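I was told to ask Dorottya Katona about wires, and I am so glad I did, as we didn't get off the subject for most of an hour.

Dorottya looks after the parts for Muromer, the mechanical music project in Brultthorpe (if you went to the open evening in October you'll have heard it, even if you were three streets away). It's a long wall of chimes, blocks and bits of old piano, and every single note is struck by a little solenoid popping out and back again. I'd gone along to talk about the music. I came away wanting to reorganise my kitchen drawers.

"People always want to talk to Cheng-en, because he writes the tunes," she told me, putting the kettle on. "Quite right too, the tunes are lovely. But he can't play a tune on a solenoid that's at the bottom of a box with its wires knotted round its friends."

And there were a lot of boxes! When she took over, everything the project owned had been tipped into old biscuit tins and carrier bags. She spent her first winter making a stock list, which now runs to 2,773 lines, and she's a bit cross that it isn't finished. I asked whether she'd found anything good.

"A sandwich bag with a label saying 'important'. That was all it said. Siu-fong swears it isn't her writing."

She used to work in the stores at Prekico, where she says she learnt to put a thing down in the same place twice. Her rule for the bench is that each kind of part gets its own tray, and the wires have to be sorted out before anything goes near a drawer. She is strict about the wires. You don't pull, ever. You find the connector and walk it back through the loops, and if you're getting annoyed you go and have a biscuit.

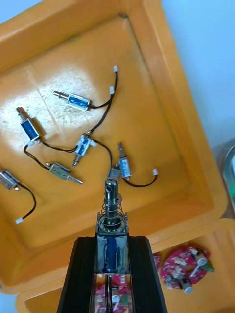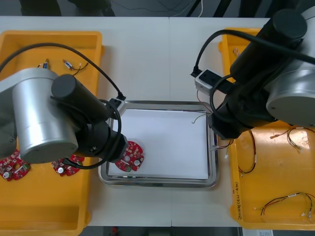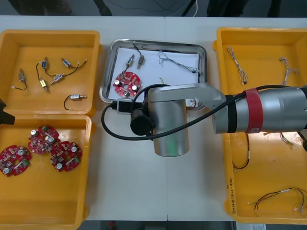
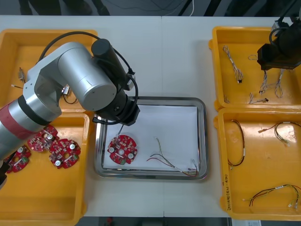 I'd assumed that one solenoid was much like another, and Dorottya was very patient with me about this. What she cares about first is the plunger, how far it travels and how hard it lands, and then the length of the lead. "I don't go by colour," she said, when I pointed out (rather pleased with myself) that several of the ones in the orange tray had blue coils. "Blue's just blue. You could have two blue ones side by side, one that'll tickle a glass and one that'll crack it." The round red boards get the same suspicious treatment. They don't usually share a tray with the solenoids, and she picks them up by the rim. What I liked best was the steel tray in the middle, with its sheet of white paper in the bottom, which seemed terribly civilised, like something under a cake. She laughed at that. "Everything shows up on white. I drop a screw the size of a crumb and I can find it again. And I can write on it! Half my stock list started out as scribbles on tray paper."

Her bench habits have started to spread. Lok-yiu Tsao, who builds the frames, now lines his own trays, although he uses the backs of old concert posters and she thinks the printing is a distraction. Chun-hung Chung has been sent home with a bag of leads to untangle in front of the telly.

I asked what happens to the parts that don't make the grade, and she pulled out a shoebox from under the bench. Weak ones, she said, and sticky ones. Some of them get a second go on the quiet notes at the far left of the wall, where a soft tap is what you want. "There's a slow piece by a man called Hodoroagă that Cheng-en arranged for us, and it's nearly all rejects. I get quite soppy about it."

Does she ever get to play the thing herself? She pulled a face. She had piano lessons for 2 years as a girl and hated them. But she does the testing, one solenoid at a time, once the building has gone quiet, and she admitted that if she gets through 30 without a dud she sets them all off in a row, just to hear them go.

Then the kettle clicked off (we'd forgotten it and boiled it again) and she handed me a bag of knotted black leads to be getting on with while she found the mugs. I did four. She redid one of them.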